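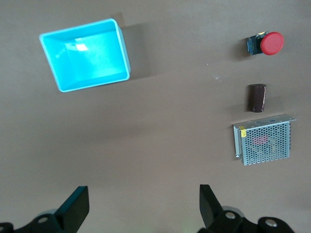
Fiction | Essays | Archive | Subscribe

Inventory at Hombridge

The instruction from Skoditz was to clear the panel shop by the end of October. The inspector took the bench first. Procedure required that each part be laid out, identified, entered in the ledger and assigned to a bin. Blue was for keep. Pink was for scrap.

The red stop button was entered as item 855. Contact resistance was within limits. According to the maintenance log, it had been pressed 72 times in service, 71 of them as tests. The remaining entry gave a time, 5:40 a.m., and no cause. The line had been down for five hours. The column for remarks held a single word, "heard," in pencil.

The inspector wrote "keep" and moved to the next part.
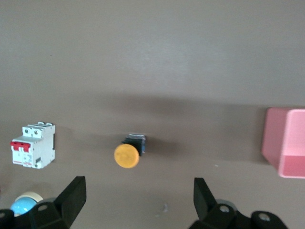 The breaker and the yellow button.

The two-pole breaker was item 2282. It had been pulled from the Zisdale feeder and never returned to stock. The inspector worked the red levers up and down. The action was stiff but even. The terminal screws turned.

The yellow button had no item number. No drawing showed it. The inspector checked the Srour drawings as well, which covered the shop before the fire, and found a circle on the north wall with no label and one wire leading off the sheet.

The ledger allowed two dispositions. The inspector laid a meter lead on each contact and pressed the cap. The circuit closed. Across the shop, where the supply had been cut since Monday, a relay pulled in.

The inspector held the button down for a while - the ledger did not ask how long - and then let go. The relay stayed in.

Under remarks, in pencil, the inspector wrote the time.

14 shares | 3 comments

We use cookies to improve your visit. Accept | Manage settings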